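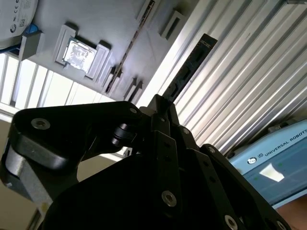
A long, narrow circuit board and, behind it, a square processor chip resting in its gray holder.

Mar 14, 2022 – The Bokham computer workshop opens its parts bench to beginners this month, and what a nice thing that is for anyone who has always wondered what goes on inside the case! Nandini Panicker, who runs the evenings, says up to 34 people can sign up, and they will spend 2 hours getting to know boards, chips and the holders they sit in. "Most folks have never held one," she said, "and they're always a little nervous – then they don't want to go home." Places are free, and names are being taken at the Ocampo library desk.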